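La sala de las mesas verdes, otra vez en uso

Queridos lectores y lectoras del boletín: quienes pasasteis por la segunda planta en noviembre recordaréis que la sala de reuniones estaba todavía llena de cajas de la mudanza, y que para tomar un café había que ir haciendo eses hasta la ventana. Pues bien, ya tenemos sala, con sus mesas grises, sus mesas verde lima y sitio de sobra para dejar la taza, el agua y los papeles.

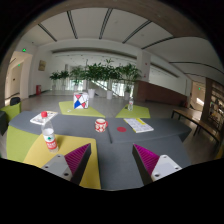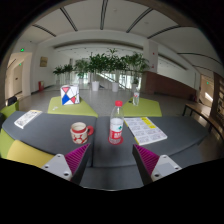 La idea es sencilla y viene de Snædís Mogensen, que lleva desde el otoño insistiendo en que nos hacía falta un lugar donde sentarse un rato sin tener que reservarlo por el sistema (que, dicho sea con todo el cariño, a mí me sigue rechazando la contraseña). Las mesas se pueden juntar o separar según el día, y yo os animo a moverlas sin miedo, siempre que al marcharos las dejéis más o menos como estaban. Si venís dos personas, con una mesa os arregláis; si viene el equipo entero de Fotthorpe, que cuando viene, viene al completo, habrá que pedir sillas prestadas al pasillo.

Sobre las tazas, que es lo que más correos me ha traído esta semana: son de todos. En la cocina hay un estante para ellas, y quien prefiera traer la suya de casa puede hacerlo, pero con el nombre escrito debajo, porque en la última limpieza aparecieron 26 sin dueño conocido y todavía guardo una caja entera en mi despacho. Si echáis de menos alguna, pasad a mirar antes de que se las lleve Usman Baloch, que ya les ha echado el ojo para la merienda de Ladefoged.

Un ruego pequeño — y prometo que es el único de este número — tiene que ver con las botellas de agua. Llevaos la vuestra al terminar, aunque quede un dedo. A media tarde ya no se sabe cuál es de quién, y da mucha pena vaciarlas en el fregadero. Con los folletos podéis ser más generosos: si habéis acabado de leer uno, dejadlo en la mesa para el siguiente, que siempre hay quien llega pronto y agradece tener algo que hojear.

La sala abre desde el 15/03/2021, de nueve a seis. Para grupos de más de ocho personas, avisadme antes con una nota o un correo y os busco hueco. Y si alguien tiene una planta que aguante poca agua y muchas conversaciones, le guardo un rincón con mucho gusto.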